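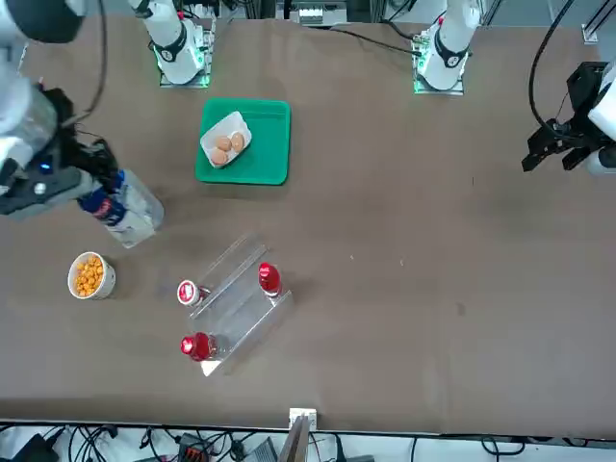 Small food counters lose most of their money in the last two feet before the register. Wenceslao Orozco has been telling shop owners this for years, and he usually tells them while moving their stuff. He begins with whatever is already out. It might be brown eggs in a white plastic carton on a green tray, a white paper cup of orange puffs and a clear stepped stand beside it, and from those he can talk for an hour. The tray tells you where the eggs belong. The stand gives small things some height. The cup is the part he worries about, because an open cup of snacks is either a sample or a mistake, and customers can't tell which.

Orozco ran the front of Storkham, a grocery and lunch counter near the river, until he sold his share and started helping other people with theirs. His clients are small. One sells coffee and eggs out of a former shoe repair. Another, Ramanauskas, is a bakery that added drinks and chips two summers ago and found that the drinks paid the electric bill.

"People think display is for department stores," he said. "Then they put the bananas behind the napkins."

I spent most of October following him from counter to counter. He carries a tape measure, a roll of painter's tape and a bag of stands in different sizes. He doesn't draw plans. He clears the counter, wipes it, and tapes off a rectangle where the customer's hands will go to pay. Nothing is allowed inside the tape. Everything else has to fit in what's left, and in most shops that is less than the owner expected.

Start with the eggs

Eggs are awkward to sell from a counter. They roll, they crack, and they need to be kept cold, so in most shops what sits by the register is a display carton and the stock stays in the refrigerator. Orozco likes a display carton that is open and only partly full. A full one looks sealed and finished, and customers won't touch it. With a few gaps you can see the shape of the cups and the color of the shells, and people lean in.

He puts the carton on a tray every time. A tray with a lip catches a drip or a broken shell, and it lets one person lift the whole thing away at closing. He prefers green or dark blue under brown eggs. On a brown counter, brown eggs on their own more or less vanish. He showed me this at Ramanauskas by sliding the tray out and then sliding it back in, twice, until the woman at the register asked him to stop.

The carton doesn't need to be square to the tray. He sets his at a slant, with the long side turned a little toward the door. When I asked for the reason he said it looked better and went to find a rag.

Steps and tiers

Clear acrylic stands are cheap, and nearly every shop we visited owned at least one. Nearly every one was scratched. The most common cause is paper towels used dry. Orozco washes his in lukewarm water with a drop of dish soap and dries them with a soft cotton cloth. Glass cleaner with ammonia will cloud acrylic over time, and a cloudy stand makes whatever is on it look old.

Two tiers are enough for a short counter. The front step takes the smallest thing you sell, such as mints or single tea bags. The back step takes something with a face on it, meaning a label that reads from a few feet off. A third tier tends to block the view between the cashier and the customer, and cashiers end up talking around it all day.

Tiago Fonseca, who owns the coffee and egg shop, had been using a three-step stand he bought secondhand. Orozco swapped it for a lower one and turned it on an angle so the steps faced the line. Fonseca was not convinced. He kept the old stand under the sink for two weeks in case he wanted it back. He records his sales by hand in a ledger, and in the two weeks after the change he sold 417 small items from the stand. In the two weeks before, he had sold 214. He pointed out to me that a school across the street had gone back into session in the meantime, and he is probably right that it helped.

He gave the old stand to his sister for her nail polish.

Bottles

Water is the item most owners put on the counter and the one Orozco most often takes off it. A bottle is tall and tips over. If it comes from the refrigerator, it leaves a ring, and the ring gets into the receipt paper. He keeps one bottle out, label forward, and the rest in the cooler with the door in sight of the line.

The label matters more than the size. Clear plastic with clear water in it is hard to see against almost any background, so the band of color around the middle does all the work. If it's turned to the bar code, the bottle might as well not be there. At Storkham he used to walk the cooler at 3 p.m. and turn every label by hand. The current owners have dropped the habit, which he mentioned to me on three separate occasions.

Loose snacks

This leaves the cup. Paper cups of puffs or pretzels are a nice thing to find at a counter, and they go fast when they're priced and put where a child can point to them. They also go stale fast. A puffed snack left open on a damp day is soft by midafternoon. Fonseca fills his to order from a lidded bin and charges a dollar. Ramanauskas tried filling a row of cups each morning and threw most of them out.

If you want one cup out to show what's for sale, Orozco suggests filling it to the brim, replacing it at lunch and writing the price on a card next to it. Keep it on the far side of the stand from the register so that sleeves don't catch it. Don't put it on the tray with the eggs. Orange dust gets on everything.

What it costs

A tray, a two-step stand and a pack of plain white cups came to $58 for Fonseca's shop. The stand was the largest part of that. Orozco bought it from Tamimetti, a restaurant supplier that lets customers come into the warehouse and handle the goods first, and he tests each one by setting it on the floor and pressing on a corner with his thumb. He has also used stands from Lustance, which he finds thinner but easier to stack.

The last job I saw was a short counter at the back of a hardware store, where the owner had started selling eggs from her own hens. She had no tray. Orozco went out to his car and came back with a blue one, and she asked what she owed him for it. He told her a dozen, medium, whenever the hens got around to it.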